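A garrafa escorregou e ninguém tinha pensado no botão

Opinião – 6 de novembro de 2022

Escrevo isto depressa porque ainda estou irritado. Na Vodamar treinamos braços para pegar em garrafas de plástico, coisa banal, e recolhemos os exemplos com a garra de mão, em cima de mesas normais. Em julho passámos o modelo para o braço da linha piloto. Correu bem até deixar de correr.

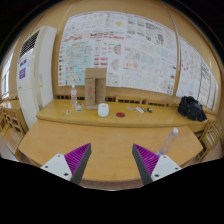
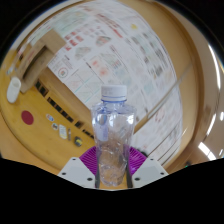 O que aconteceu: o braço apanhou uma garrafa cheia, sem tampa bem apertada, e fechou como se fosse uma vazia. Força a mais. A água saltou para cima da caixa de ligações, o controlador da Tillholm entrou em falha e, ao reiniciar sozinho, retomou o movimento onde tinha parado. Com uma colega a limpar o chão lá dentro. Não se magoou. Apanhou um susto e uma nódoa negra no cotovelo, e para mim isso já é magoar-se, portanto risco a frase anterior.

O relatório interno tem 16 páginas e gasta quase todas com o plástico. A espessura, o atrito, o desgaste das almofadas dos dedos. Tudo muito interessante. Sobre o reinício automático, um parágrafo. E é aí que está o problema, caramba. Uma garra que aperta demais estraga uma garrafa. Uma máquina que volta a andar sem ninguém mandar estraga uma pessoa.

Já ouvi a defesa. Que em 1000 ciclos de ensaio só houve uma falha destas. Pois. Os ensaios foram feitos com a porta fechada e sem água nenhuma por perto, e o turno da tarde trabalha de outra maneira, sempre trabalhou, toda a gente que lá passa uma hora sabe isso. Também me disseram que faltavam dados: mais garrafas, mais cheias, mais deitadas, mais mesas. Concordo, faltam. Das sessões que usámos, 80 por cento eram com garrafas vazias, um disparate que também é meu, assinei o plano. Mas podíamos ter dez vezes mais exemplos que o controlador reiniciava na mesma.

Irrita-me esta mania de tratar qualquer acidente como falta de treino do modelo. É cómodo. Pede-se mais uma ronda de recolha, espera-se pela versão nova, e entretanto o botão de rearme continua do lado de dentro da vedação – do lado de dentro! A Shawky, que montou a célula, orçamentou a mudança em 46 horas de trabalho. Ficou para depois.

O que eu queria ver antes de ligar aquilo outra vez: rearme manual, fora da vedação, com vista para a célula toda. Limite de força no própio punho do braço, independente do que o modelo decida. Caixa de ligações tapada e longe da bancada. E alguém do turno na reunião, a falar primeiro.

A célula da Kokton, no pavilhão ao lado, usa o mesmo controlador com a mesma configuração de fábrica. Avisei na sexta, por escrito. Até agora não responderam, e amanha às oito ligam-na.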